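Speaker notes – teleoperated demonstration for bimanual tasks
Version of 8 July 2020. Talk length 40 minutes, questions after. Slide cues in square brackets.

**[Slide 1 – title]**

Acknowledge Da-eun Yook, who wrote the session recorder and did most of the annotation. Mention that Brelside lent us the bench space. Don't read the title out.

**[Slide 2 – what we mean by demonstration]**

Two ways of getting a task into an arm by showing it. First is kinaesthetic: hold the arm and push it through the motion with gravity compensation on. Second is remote: the operator moves a leader device and the arm follows. Both give a trajectory of joint positions plus whatever the sensors saw at the time.

Kinaesthetic is cheap and the forces feel right in the hand. It has two problems for us. The operator's hands and sleeves end up in the wrist camera view, and one person can't comfortably guide two arms at once. We tried it in February with two people, one per arm. Their timing drifted and the handovers were unusable.

So the rest of the talk is remote control.

**[Slide 3 – rig]**

Keep this to two minutes. Two arms, same base edge, working toward each other. One wrist camera per arm, one fixed camera for the workspace. The operator's station (Kivska, our leader pair) has matching joint proportions, so mapping is joint to joint with no inverse kinematics in the loop. If anyone asks about Cartesian mapping, say we ran it and the operators disliked the behaviour near singularities. Details are on backup slide B2.

Cable routing: leave generous slack at the wrists. Early sessions had the camera leads tied down tight along the links and we lost connectors when the wrist rolled.

**[Slide 4 – why cords and cables]**

Rigid pick and place is a poor test of demonstration quality. A sloppy demonstration of a block going into a tray still ends with the block in the tray. Cord is less forgiving. Its shape is a function of everything done to it so far, and much of that shape is hidden under other loops.

The objects stay ordinary. We leave other things on the table on purpose: stationery, containers, bins, a rack. A policy trained on a bare table learned to treat anything that wasn't table as cord.
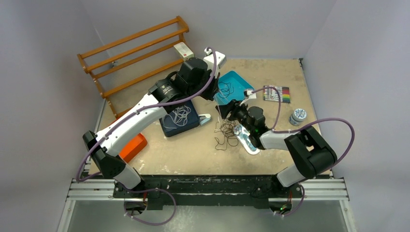 Point to make slowly: the operator's decisions matter more than the path. With cord work the useful content of a demonstration is where to grip, when to hold still with one arm, and when to let go. A smooth path between those moments adds very little. When we re-timed demonstrations to remove hesitation, we also removed the pauses in which the operator was checking tension by eye, and the trained policy pulled too early.

**[Slide 5 – numbers]**

- 3000 demonstrations attempted
- 848 kept after review
- 67 operator sessions

Expect a question on the rejection rate. Answer: most rejections were for operator correction, where a grip was missed and retried several times. Da-eun's view is that some of those should go back in as recovery data. I agree in part. A retry from a plausible state is worth having. A retry after the cord has left the table is not.

**[Slide 6 – latency and force]**

The operator has no force feedback on this rig. They judge load from the video and from how the follower lags the leader. Say plainly that this is a limitation. Gripper closure is capped in software, after one session in which an operator squeezed through the insulation on a thin lead.

Lag that varies is worse than lag that is long. Operators adapt to a constant delay within a session. They don't adapt to jitter, and they start moving in short steps, and the short steps show up in the policy.

**[Slide 7 – labelling]**

Segments are labelled in Weldu: approach, grip, hold, pull, release, regrip. Labels go on each arm separately. Early on we used one label track for both arms and had no way to express "left holds while right pulls" – the labeller had to pick one.

**[Slide 8 – open items]**

- Omero port of the recorder is not finished. Don't promise a date.
- No agreed measure of "untangled". We currently use a reviewer's judgement.
- Leader arms need better counterbalance. Operators report shoulder fatigue late in a session.

**[Backup B2]** Cartesian mapping plots, left arm only.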